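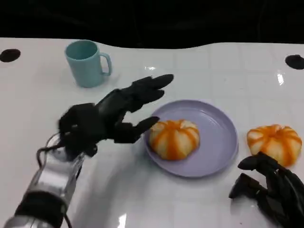

4.3 Setting up a table-clearing task

This section covers the tabletop food-handling routines on a two-armed Hivent unit fitted with five-position wrist mounts. Read section 4.2 (Hand calibration) first. The routines in this section are rated "supervised" in the Jeltau task library. An operator must stay within reach of the stop button for the full run.

What the routine can and cannot do

The unit can pick up a single soft, rounded item, place it on a plate, and move a mug by its handle or body. It cannot peel fruit, wipe up juice, or judge whether food is fit to eat. Stacked plates and cutlery are not supported in this release. Households should treat the routine as a trial feature and plan to finish the chore by hand.

Before you start

1. Clear the work area of anything not used in the task.

2. Wipe the tabletop and let it dry. On glossy tops, turn off or redirect any overhead light that produces a glare streak near the plate. Glare may be read as an edge.

3. Use a plate with a raised rim and a color that differs from the tabletop. A white plate on a white top will be missed on many runs.

4. Place the plate between the two hands. Set the mug well behind it, with the handle turned to one side.

5. Place one item on the plate and one directly on the table. Peeled mandarins are suitable for the soft-grip test. Use whole fruit with no loose segments.

6. Check that the wrist cables hang free and do not touch the plate or mug when the arm is lowered.

Setting the grip

1. Open Tasks > Tabletop > Soft item.

2. Set Grip limit to 7. The scale has no units and applies only to the soft-item profile.

3. Set Approach pause to 2000 ms. The hand will hold short of the item for this period before closing.

4. Select Save to profile. Changes made without saving are lost at restart.

NOTE: If the profile was imported from a Skarar controller, the grip limit is reset to the factory value. Enter it again.

First run

1. Press Start. Both hands move to the ready position above the tabletop.

2. Watch the approach. The fingers should stop clear of the item and remain still during the pause.

3. If a finger touches the item or the plate rim during the pause, press Stop and repeat the calibration in 4.2.

4. Allow the hand to close and lift. Check the item for split skin or flattened sides.

5. Reduce the grip limit by one step if the item is marked. Increase it by one step if the item slips.

CAUTION: Do not reach between the hands while the status light is green. The approach pause is not a safe stop.

CAUTION: The finger joints are not sealed. Juice in the knuckle housings will cause sticking. Clean with a barely damp cloth after each session.

Error 1103

Error 1103 (Target lost) is shown when the item moves or is hidden by the hand during approach. Press Stop, return the item to its starting place, and clear the error from the main screen. If the error repeats, raise the approach pause to 3000 ms and check the lighting again.

Record the final grip limit and pause values on the task sheet in Appendix B.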